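Section 4 — Mesh-back chairs: weekly clean and drying the cloths

Applies to the black mesh office chairs, second floor, Zillstead building. For the meeting room chairs (padded, Brasitz) see section 5. Updated 2025-09-29, L. Havlíček.

You need
White cloths, clean, 2 per chair
Bucket, 800 ml warm water
Washing-up liquid, a small squirt
Soft brush or vacuum with brush end

Steps

1. Roll the chair out from the desk. Clear floor if you can.

2. Brush the mesh, front then back. Top to bottom. Short strokes.

3. Vacuum the seat. Do the seam at the back edge too, crumbs collect there.

4. Wet first cloth, wring it out hard. Should be damp, no drips.

5. Wipe mesh from behind with one hand flat on the front so it doesnt bow. Then the plastic rim all the way round.

6. Arms, lever, base. Castors last — they are filthy and the cloth is finished after that.

7. Dry off with second cloth.

CAUTION: No bleach, no spray polish on the mesh. Natália tried polish on one in February and it left a grey bloom we never got out.

CAUTION: Don't lean on the chair back while wiping. Chairs roll.

NOTE: Old Pelletier chairs have a looser mesh. Go easy, fingertips only.

Drying cloths on the chair back

If the rail in the cupboard is full, hang second cloths over the chair backs. First cloths go straight in the wash bag.

8. Shake the cloth out. Pick it up by one corner.

9. Lay it over the top rim, to one side, so air gets thruogh the rest of the mesh.

10. Let it fall loose. No need to smooth out every fold.

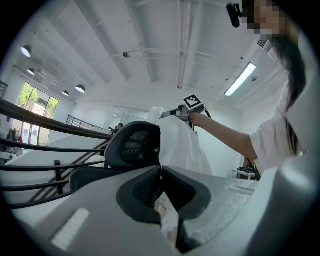
Fig. 4.2 White cloth over one side of the chair back, top corner held up.

11. Leave till dry. To take it off, lift by the top corner and pull straight up. Dragging it sideways snags the mesh.

12. Fold in half, in half again, back on the shelf.

NOTE: Cloths come in packs of 200 from Trastov. Almost out? Tell Lemlem before ordering, she may have a box downstairs.

Torn mesh or wobbly back: label the chair, put it by the lift, email Radek Ševčík with the desk number.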